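TV Storytelling, handout for week six: the pilot episode

Okay, so last time we got stuck on cold opens and never made it to the fun part, which is how a first episode gets you to care about a whole family at once. I'm using Brorkden for this because most of you have seen it by now (if you haven't, the first two episodes are on the course page, please watch them before you read on — I spoil everything!).

Look at how the pilot handles the mother. She's on screen for 394 seconds before anybody says her name. We learn she's broke from the way she talks to the man at the gas station, and we learn she's proud from the fact that she tips him anyway. I love that scene. I've shown it every March for years and I still find new stuff in it.
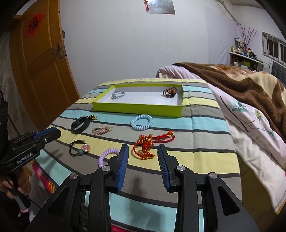 Then compare it with Kokard, which does the opposite and explains everybody in the first five minutes. The sister walks in and tells the brother he's her brother! I'm being a little mean, because the show gets much better, but that pilot had to hook people fast and you can feel it sweating. A few of you said you liked it more than Brorkden, and I'd like to hear why in your response papers.

One term to write down: the "carrier," meaning the character who carries us into the house. In Brorkden it's the teenage daughter. In Bralwood it keeps changing, and I think that's why the critics were so split on it. Watch who the camera follows through a door and you've usually found your carrier.

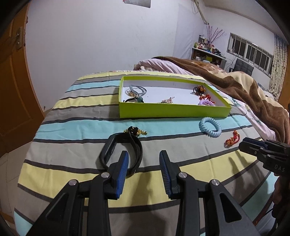 Hair accessories in a green box, on a striped cloth.

For next class, pick any family drama pilot and write 175 words on its carrier, plus a scene you would cut. The longer paper is still 4000 words, still due 29/04/2023, and it's graded out of 100 like the first one. Bring your notes on Rweyemamu too, we'll start with the dinner scene.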